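# Recogida de piezas menudas en mesas de superficie negra: propuesta de norma común

**Foro interno de equipamiento — Sección de salas y mobiliario**

**Coordinacion_Salas** escribió:

Estimados compañeros: se somete a consulta el procedimiento de recogida de las mesas negras de uso compartido. Ruego que las observaciones se presenten en este mismo hilo antes de que finalice enero.

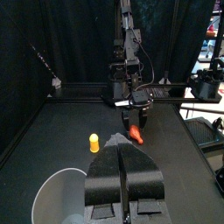

*Mesa negra con vaso de papel blanco, pieza amarilla en pie y bolo pequeño de color naranja rojizo tumbado.*

La propuesta consta de los siguientes puntos:

1. Al concluir cada turno, las piezas pequeñas se retirarán de la superficie y se depositarán en su recipiente.
2. Los vasos de papel no se emplearán como recipiente de almacenamiento entre turnos.
3. El último usuario anotará en la hoja de sala las piezas que falten.

El inventario general asciende a 3.534 piezas, repartidas entre todas las salas. En la última revisión quedaron sin ubicar casi 100, en su mayoría de tamaño reducido.

---

**Almacen_Norte** escribió:

Conforme con los puntos primero y tercero. Respecto al segundo, manifiesto mi desacuerdo. El vaso de papel es barato, se sustituye sin trámite alguno y cabe en cualquier rincón de la mesa. En nuestro almacén llevamos dos años utilizándolo y no hemos registrado más pérdidas que las demás salas.

Solicito que se indique en qué datos se apoya la prohibición.

---

**Coordinacion_Salas** escribió:

En respuesta a Almacen_Norte: la hoja de incidencias recoge 15 vuelcos de vasos en el último trimestre. No se dispone de un desglose por almacén, por lo que no puede afirmarse que el suyo esté afectado.

---

**Usuario_631** escribió:

Con el debido respeto, considero que el vaso es un asunto secundario. Lo que procede revisar es el acabado de la mesa. Una pieza naranja o amarilla se distingue sobre fondo negro sin dificultad alguna; las oscuras, en cambio, pasan inadvertidas al final de la tarde. En la sala que tengo asignada se colocó un tapete claro de la marca Vivano y la recogida se completa ahora en menos tiempo.

---

**Mobiliario_Tecnico** escribió:

Debo oponerme a la extensión de los tapetes. El tapete se desplaza, acumula polvo en los bordes y obliga a una segunda limpieza. La superficie negra lisa se limpia con un paño y no refleja la luz de techo. Cuando se adquirieron las mesas Grunddale se valoró precisamente este aspecto, y no existe partida para modificar el acabado.

En cuanto a los recipientes, cabe una solución intermedia: cubetas bajas con base ancha. El catálogo de Pivent incluye un modelo apilable que encaja en los armarios actuales.

---

**Almacen_Norte** escribió:

Aceptaría las cubetas siempre que se suministren antes de retirar los vasos. En la ocasión anterior se suprimieron las cajas de cartón en octubre y las nuevas llegaron en primavera. Durante esos meses las piezas se guardaron en sobres.

---

**Ludoteca_Planta2** escribió:

Se ruega que la norma distinga entre piezas que se sostienen en pie y piezas que ruedan. Los bolos, una vez tumbados, acaban con frecuencia en el suelo, y deberían ser los primeros en recogerse. Las piezas cilíndricas pueden esperar — siempre que queden apartadas del borde.

Por otra parte, ¿la hoja de sala será en papel o en formato electrónico? En la segunda planta no hay ordenador.

---

**Usuario_631** escribió:

Secundo la observación sobre los bolos. Mantengo mi reserva sobre el color de la mesa, que pido conste en el acta.

---

**Coordinacion_Salas** escribió:

Se toma nota de todo lo anterior. La redacción del punto segundo queda modificada en estos términos:

> «Los vasos de papel podrán emplearse durante el turno. Al término de este, su contenido se trasladará a la cubeta asignada. Esta obligación será exigible desde la entrega efectiva de las cubetas en cada sala.»

Se añade un punto cuarto, relativo a la recogida prioritaria de bolos y piezas que rueden. La hoja de sala será en papel. La reserva de Usuario_631 constará en el acta y la cuestión de los tapetes se tratará en un hilo aparte.

---

**Mobiliario_Tecnico** escribió:

Conforme. Solicitaré presupuesto de las cubetas a Pivent y, a efectos comparativos, a Rosenthal. Ruego a cada sala que comunique el número de armarios disponibles.

---

**Ludoteca_Planta2** escribió:

Segunda planta: dos armarios, uno de ellos sin llave.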